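Sunday, November 11, 2018

Workshop notebook, Puvley theatre restoration. Quiet day, so I'm catching up on everything I scribbled on envelopes during the week. 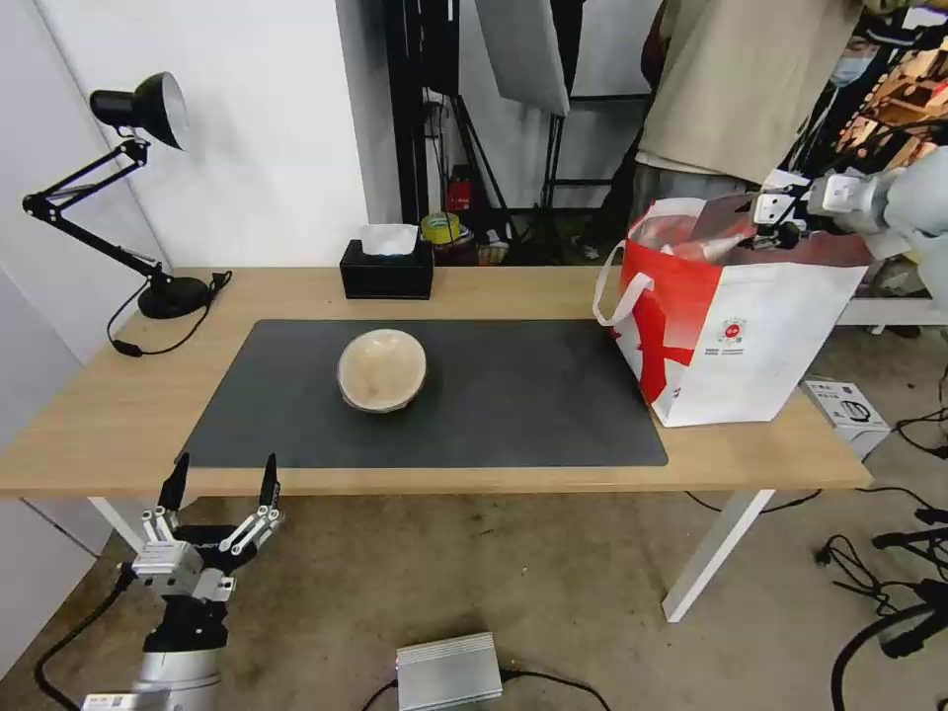

The big thing is the plaster frieze over the circle. Gifty went up the tower on her own account yesterday and came down grinning — there's a run of the old gilding under the cream paint, much longer than the bit we found in the summer! She tapped along the whole left side and marked the hollow spots in chalk. 8 of them, two pretty bad. I'd like the bad ones pinned before anybody even thinks about stripping paint up there.

Paint tests: I did four little squares by the stage door. The Tistex remover took the top coat off nicely but went straight on into the undercoat if I left it, and I did leave it, as I was on the phone to the council. The Gurnis one is slower and smells like pear drops, but I could stop it where I wanted. Going with Gurnis unless Nkrumah objects. (Nkrumah, if you're reading this, object by Tuesday please.)

Still no luck with the name over the entrance. Mr Ayaaba ran the place for years and everyone in town over a certain age calls it "Ayaaba's", yet the only playbill we've got says Puvley Hall. His granddaughter rang back, lovely woman, talked for ages about him letting the market traders' children in free on wet afternoons. She has a box of letters and might lend it. I said we'd copy them and bring them straight back. I really hope there's a photo of the front with the lettering up, or we're guessing at the typeface.

Seats: 70 came back from the upholsterer, and the arms are on the wrong way round for 2 of them. Easy fix, I'll do it myself. The colour is a touch redder than the sample, though Gifty says it'll look right under the house lights and she's usually right about that sort of thing.

To do:

- ring the scaffolders about moving the tower to the right-hand side
- more Gurnis, the big tin this time
- ask Nkrumah where he put the key to the fly floor
- write a proper thank you to the granddaughter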